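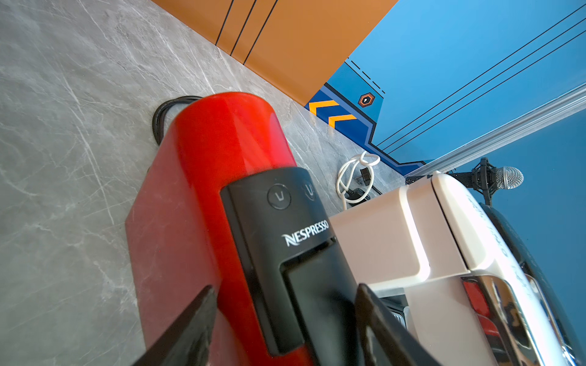
Ticket 2240: Left arm stops with a force fault during coffee machine task
Cell: Kirnari, two-arm
Opened by: Rosalba Messina
Status: Closed, with one follow-up

Problem
The left arm stops with a force fault when the gripper closes on the front of the red Nespresso machine. The fingers come in on either side of the front, the closing force climbs past the limit, and the Prandmont controller drops both arms into a protective stop. The fault clears from the panel but comes back on the next attempt. Log code is 227.

The operator also reported that the machine can get pushed over during the stop. Rule for now: no hands inside the cell until both arms show disabled.

Checks made
1. Restarted the controller and homed both arms. Fault came back.
2. Swapped the Jirard gripper cable on the left side. No change.
3. Ran the same motion with nothing between the fingers. No fault, so the gripper motor and driver are probably fine.
4. Ran the right arm on a soft item (the pink cloth) to rule out a limit shared by both sides. The right gripper stayed within its limit.
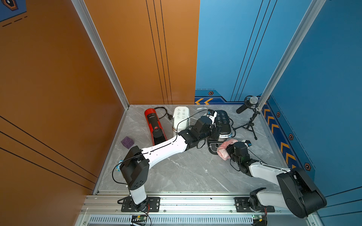

5. Compared the left wrist settings with the last good backup. The tool weight was wrong. It still had the value for the old Dal Bello fingers, which are lighter than the black ones fitted in October.

Cause
Wrong tool weight on the left arm. When the wrist tilts, the controller reads the extra weight as contact force and adds it to the real grip force. With nothing to grip, the total stays below the limit.

Fix
Entered the correct weight, zeroed the force sensor, lowered the closing speed. Ran the task until the end of the shift without a stop.

Follow-up
Finger change sheet needs a line for tool weight. Left with Rosalba.

Comments (2)

tk_bench
Same code on our cell after a finger swap. Zeroing the sensor alone did not help, we had to fix the weight first.

R. Messina
Yes, weight first, then zero it. If you zero with the wrong weight loaded, it will look fine until the wrist tilts.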